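Ladley Mugs: data card

Version for the June release

What this is

Ladley Mugs is a collection of short recordings on one small household subject: mugs and cups, and the tray they stand on. It was prepared under the Bornance project, which looks at everyday table tasks. This card tells what is on the table, how we name the things, and where the names can give trouble.

The collection has 3055 recordings. Each one has a plain sentence in English that says what should be done with the mugs.

The things on the table

We kept the set small, so that the labels stay easy to check.

- purple mug (lavender shade, label "purple")
- blue mug (light blue, label "blue")
- black mug
- white mug with red inside (label "red_inside")
- grey cup, cylindrical
- orange tray with rounded corners

The table top is reddish-brown marble pattern with white veins, and the walls have a paper with grey leaves and stalks. Please remember the table when you choose a colour threshold, for the tray is orange and the table is also a warm colour.

The mugs can stand upright, lie on the side, be held tilted or be upside down. We note the position of each mug in the file positions.csv, one line for each mug and each key moment.
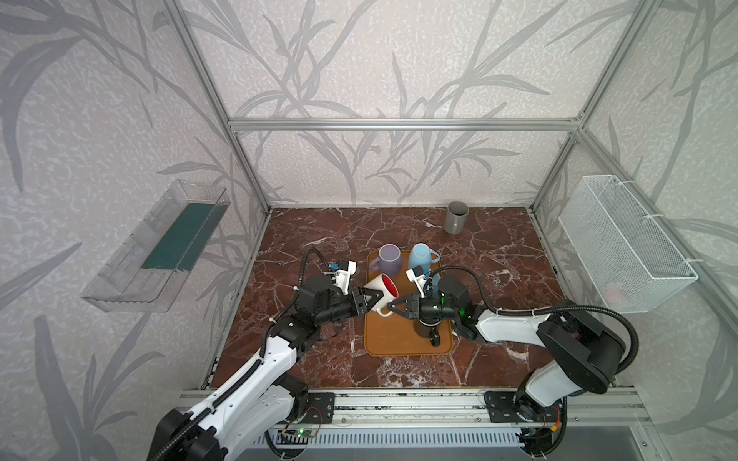 Why is the white mug not simply called "white"? A reader from Cidside wrote this to us after the first version, and added that with the label "red_inside" she had searched for a red mug for a long time before she understood.

The remark is fair. We keep the label, as many scripts already use it, but in the English sentences we now write "the white mug with the red inside" in full. If you find an old sentence with only "the red mug", please report it.

On the tray and off the tray

A mug is "on_tray" when its full base or its full rim rests on the tray. A mug which is held in the air above the tray is "held", also when it is very low. A mug or cup that stands on the marble is "on_table", no matter how near to the tray it is. The word "behind" always means nearer to the back wall.

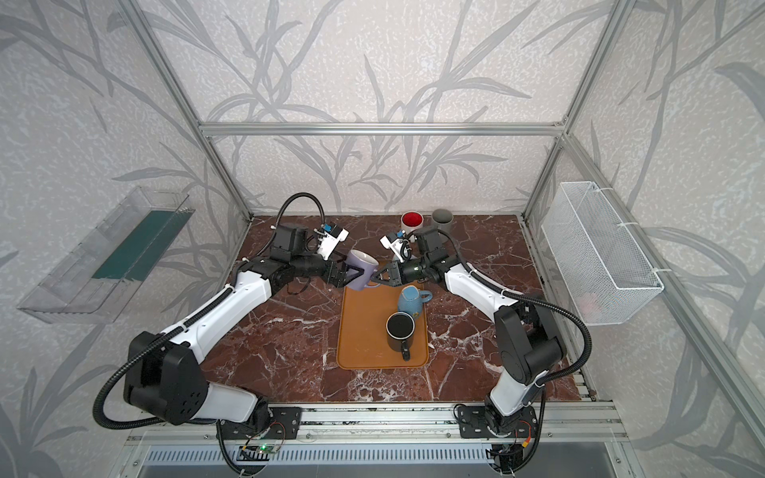
Purple mug: held. Blue and black mugs: on_tray. White mug and grey cup: behind the tray.

In an earlier version we had also a label "near_tray". Two people could not agree on it in 100 test lines, so we removed it.

Upside down

The value "inverted" is used for a mug that rests on its rim. A tilted mug gets "tilted" and never "inverted", even if the opening looks partly down. For a mug in the air, please read the column "held" first and the column "pose" after it.

The handle direction is written as left, right, front or back, as seen from the front edge of the table. When the handle is hidden we write "unknown". We do not guess it from the line before.

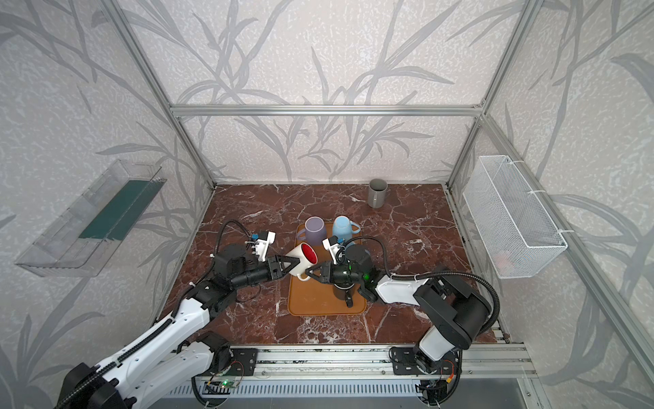

Files

- sentences.txt: one sentence per recording
- positions.csv: the positions, as explained above
- splits/macapagal: 1000 recordings, for comparing with the older Macapagal list
- splits/rest: all the others

The Macapagal split uses the same names of colours. Only the spelling "gray" was changed to "grey" everywhere.

Known problems

Purple and blue are sometimes exchanged in the sentences. We have corrected almost 100 of such lines and there may be more. The grey cup is called "beaker" in a few old sentences. Both words mean the same thing.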